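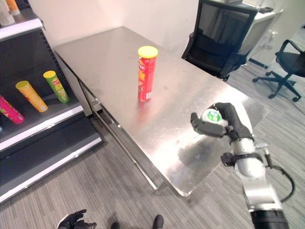 How to restock a small snack shelf from a side table

Canned chips are easy stock to look after, but they still end up crowded at one end of the shelf if you top them up in a hurry. We use the method below for the snack corner at Vusthorpe, and it works for any low shelving with a table nearby.

What you need

A steel work table, a clean cloth and your stock list. Set the table at an angle to the shelving and leave enough room to stand between the two. A gap of 600 mm suits most people.

Step 1. Wipe the table

Brushed steel shows every smudge. Wipe along the grain, then dry it before you put any stock down.
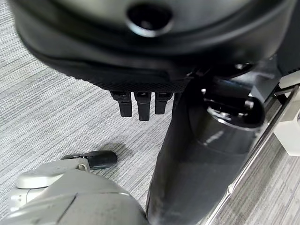 Grey carpet under the work area. Keep cartons off it while you work.

Step 2. Sort on the table

Stand the cans upright with the lids facing up. Check each lid is pressed down and look for dents along the rim. Small tubes and anything else that isn't chips should stay near the front corner, so they don't get mixed in with the tall cans.

Step 3. Fill the upper shelf first

Work from the far end back towards the table, one flavour at a time. Turn the labels to face out and leave the lower shelf until last.
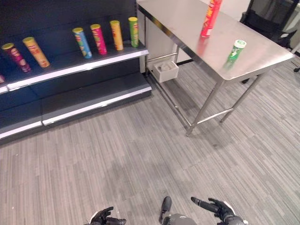

If you run short of a flavour, leave its space open - don't spread the others across to hide it. The gap tells the next person what to bring out. Once the colours are in order, go back and even up the spacing by hand.

Step 4. Update the list

Write down what went out and what needs reordering. Leave the list on the table for the afternoon shift.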